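4. Lighting conditions and reported eye strain at the four sites
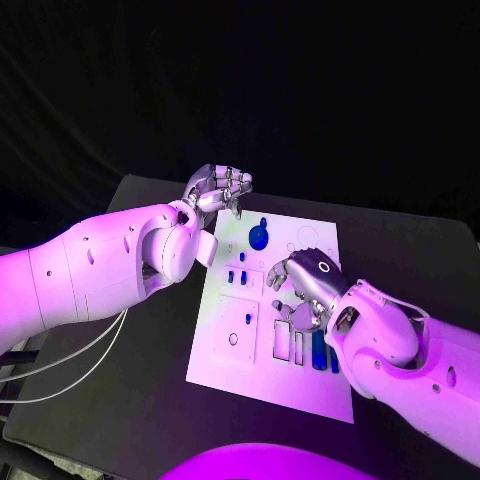 4.1 Background to the survey

Complaints about workplace lighting are common, but they are hard to compare from one building to another. Staff describe the same lamp as harsh, dull or fine depending on the task, the time of day and how long they have been in the room. Earlier work on office lighting has mostly dealt with white light at different color temperatures. Less has been written on rooms where strongly colored light is used for long periods, such as exhibition halls, stage workshops, plant-growing rooms and demonstration spaces. The people who work in these rooms are often left out of general lighting surveys because their numbers are small.

Our survey covered four sites, referred to by their building names: Clekwood, Zenine, Sheikh and Drercombe. Clekwood is a conference and exhibition center. Zenine is an indoor growing facility for salad crops. Sheikh is a theater supply workshop with a test stage. Drercombe is a general office building with white lighting only and was included for comparison. Colored lighting of the general type shown in Figure 3 was not measured outside the first three sites.

Figure 3. Pink and magenta lighting on a white board and two robot arms, with a black curtain behind.

4.2 Participants and procedure

A total of 248 people completed the questionnaire. All had worked at their site for at least one full season, and all worked at least three shifts a week in the rooms being studied. People who wore tinted glasses at work were asked to say so, and their answers were kept in the sample but marked. Contractors were included where they met the same conditions. Visitors and short-term staff were not.

The questionnaire was given on paper at the end of a shift. We had first planned to use an online form, but in a pilot run at Sheikh many people filled it in at home the next morning, and their answers on eye strain were milder than those given in person. Paper forms were collected in a closed box near the exit. Supervisors did not see them.

The form had three parts. The first asked about the shift: its length, the main task, the number of breaks and whether the person had spent any time outdoors. The second asked about symptoms, with separate items for tired eyes, dry eyes, blurred vision, headache and trouble judging color. Each item was rated from zero to four. The third part was an open question asking what, if anything, the person would change about the lighting.

Light levels were measured on the same days the forms were given out. Readings were taken at desk or bench height at fixed points in each room, and again at eye level facing the main work surface. At Clekwood the lighting changed with the event program, so readings were repeated each time the setting was changed. The highest reading at bench height was 700 lux, in the packing area at Zenine. This area is lit with white light, and the crop rooms next to it are lit with a mix of red and blue. Workers move between the two many times in a shift.

4.3 Results by site

Reports of tired eyes were highest at Zenine and lowest at Drercombe. The gap between them was still present when shift length was taken into account. Clekwood and Sheikh fell in between and were close to each other on most items.

The pattern for headache was different. Here Drercombe was not the lowest site, and staff on the upper floors there reported headaches more often than staff at Sheikh. We think glare from the windows is the likely cause. The blinds on those floors had been out of order since July, and several people mentioned them in the open question. We have not tried to correct for this, and the headache results for Drercombe should be read with it in mind.

Trouble judging color was rare at Drercombe, as expected, and common at the other three sites. At Zenine, 67 percent of respondents gave a rating of two or more on this item. Most of them described a short period after leaving the crop rooms when white surfaces looked green. This is a well-known aftereffect of looking at a strongly colored field and is harmless in itself. It does matter for some tasks. Packing staff check leaves for yellowing, and a few wrote that they wait before starting this check if they have just come from the crop rooms. There was no written rule about it at the site, and the length of the wait differed from one person to the next.

At Sheikh, color problems were linked to the task more than to the room. People who set up and tested lamps reported them often. People who built scenery in the same space, with their backs to the test stage, reported them much less.

4.4 Contrast between lit surfaces and background

Color was not the only factor raised in the open answers. At both Clekwood and Sheikh, staff wrote about working at a brightly lit surface with a very dark area behind it. Black drapes are used at both sites to stop light from spilling into other areas. They do this well, but they also leave the eye with a large difference to deal with each time a person looks up from the work.

We compared the ratings of people whose main position faced a dark background with those of people who faced a wall in a light or medium tone. Tired eyes and blurred vision were both rated higher in the first group. The difference was larger for people over fifty. Dry eyes showed no clear difference – this item was more closely tied to air conditioning, and to the heaters used at Sheikh in cold weather.

Since the two groups also differed in task, we do not claim that the background alone explains the result. A proper test would need the same people to do the same work in both positions. This was possible for a small group of technicians at Clekwood, who rotate between halls. Their ratings moved in the same direction, but the group was too small to report separately.

4.5 Suggestions from staff

The most frequent request at every site was for control over the lighting near one's own position. At Drercombe this meant desk lamps and working blinds. At the other sites it meant a small white lamp that could be switched on for reading labels, writing notes or finding dropped parts. Some staff at Sheikh already used headlamps for this, bought with their own money.

The second most frequent request was for a break area with daylight. Zenine has one, but it is on the far side of the loading yard, and respondents wrote that a short break was not long enough to get there and back. Use of the area was highest on the late shift, when the break is longer and there is less daylight to be had.

A smaller number of people asked for no change at all. Several of these worked at Clekwood and said they liked the variety. Their symptom ratings were low, though it is not possible to say which of the two came first.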